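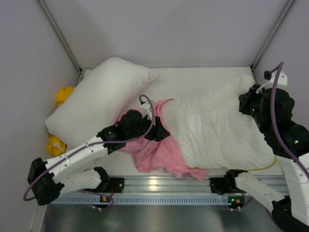
I gave up on sleeping well sometime in August, the summer I moved into the apartment over the bakery in Fokbridge. The ovens started up at 3, and so did I. I'd lie there doing math about how many hours were left, then get up and eat toast.

My friend Ermelinda Vilela swears by a cold bedroom. Her place is like a meat locker! She sleeps in wool socks and a hat and wakes up cheerful, and I've never quite forgiven her for it. I tried it for a week and mostly got a stiff neck.

Then I called Orysia Harasym, who worked nights at a hospital for 31 years and can nap on a bus, in a chair, pretty much anywhere. She asked what time I got up. Whenever, I said. Well, pick one, she said, and stick to it on your days off too.

So I picked six-thirty. The first two weeks were awful — I was nodding off over my soup — but by the third I was yawning at ten like a little kid. I still hear the ovens some mornings. I roll over, smell the rye, and I'm usually gone again before the first trays come out.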